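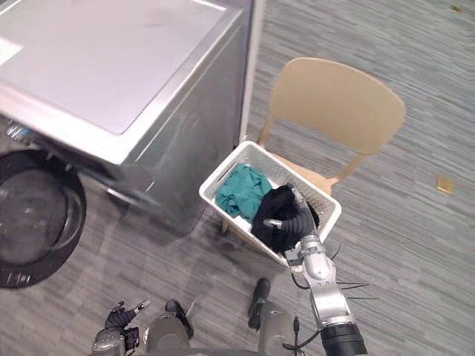

Home Books Play Kits Maps & Prints Writers' Corner Cart

Vendness: A Shared-World Story Kit
by Simone Brandão and Nomvula Sibiya
Hardcover, 196 pages, plus prompt deck and folded map

Vendness is a river country with too many ferries and not enough bridges, and it's built for groups of people who want to write a fantasy story together. One person writes a scene, hands it on, and the next person picks up a different character and carries them further upriver. If you spent your teen years on role-play forums, replying to each other's posts until well past midnight, you'll know the feeling straight away. If you didn't, the first chapter will have you going in an evening.

We've been playing with this one in the shop since the proof copy arrived in May, and we love it! Our own story began with a salt merchant who'd lost her name in a card game. It now has three villains, one of whom is probably her aunt.

What's in the box

The book is the heart of it. The first half is the world: the nine ferry towns, the Skusthorpe marshes, the old tollhouses, who owes money to whom, and a generous chapter on the river spirits and what they'll accept as fare. (Buttons, mostly. Also secrets, which is where the trouble starts.) The second half is about the writing – how to open a scene so that somebody else wants to answer it, how to leave another writer's character in one piece, how to bring a newcomer into a story that's already rolling, and what to do when two people have completely different ideas about how a battle went.

The prompt deck has 100 cards. Each one gives you a line of dialogue, an object or a piece of weather, and a small symbol tells you if it suits the start, middle or end of a chapter. We've found the weather cards the most useful by a long way. Draw "fog that stays until noon" and all of a sudden your chase scene has to be done by ear.

The map is printed in colour on both sides. One side shows Vendness as the ferry guild draws it, and the other shows it as the marsh folk do, with the distances given in songs. The two don't agree, and you're meant to argue over them.

The characters

You can invent your own, and most groups will. But the book has a cast ready to borrow, and Maiara Camargo's ink drawings make it very hard not to. Favourites around here are Etell, a courier who is a grey heron from dusk to dawn and hates having it brought up, and old Aguiar, who runs the last tollhouse and has never let the same traveller through twice. Each borrowed character comes with a secret printed upside down at the back of the book, so whoever is writing them can look and everyone else can stay honest.

How a story runs

Two writers is the minimum and four is lovely. Six works if you split into two boats and meet up again at a ferry town. There's no dice rolling. When something risky happens, the person who writes the attempt stops before the result, and the next writer decides how it lands. It sounds tiny, and it changes everything about how you write. You start giving your characters harder things to do.

A short story takes four or five sittings at the kitchen table. By email or on a forum you can stretch one over a whole winter, and the book has a good section on slow play, including how to keep a thread warm when life gets busy. Nayara Prado's appendix on keeping a story log is worth reading even if you never play. It's four pages long and would have saved me from giving a knight two different left-handed brothers.

Ages and content

The authors suggest 12 and up. There's peril, a few drownings in the back history and one properly eerie chapter about the bells under the marsh. A page near the front helps a group agree on what they'd like to leave out before they begin. Younger kids who are keen writers will be fine with a parent playing along.

Details

Format: sewn hardcover with ribbon marker
Pages: 196
Deck: 100 cards, matte finish, in a tuck box
Map: folded, two-sided
Weight of full kit: 704 g
First printing: 900 copies, numbered on the last page
Released: August 2021
Illustrations: Maiara Camargo
Editor: Rosângela Conceição

The cover cloth is a deep green with the river stamped in copper foil. The foil will soften with handling, particularly along the spine. I like mine better now that it has.

Spare decks are sold separately for groups writing at a distance, so everyone can draw from their own. You only need one copy of the book between you, though whoever doesn't have it will ask to borrow it. Blank cards are tucked behind the last prompt card. Ours are already full, and some of them are very silly – "a goose with legal training" has turned up in two separate chapters.

You might also like

Vendness Spare Prompt Deck
The Skusthorpe Bells: a novella by Simone Brandão
Etell at Dusk, art print
Ferry Guild Notebook, dotted
Marsh Songs: a second map for Vendness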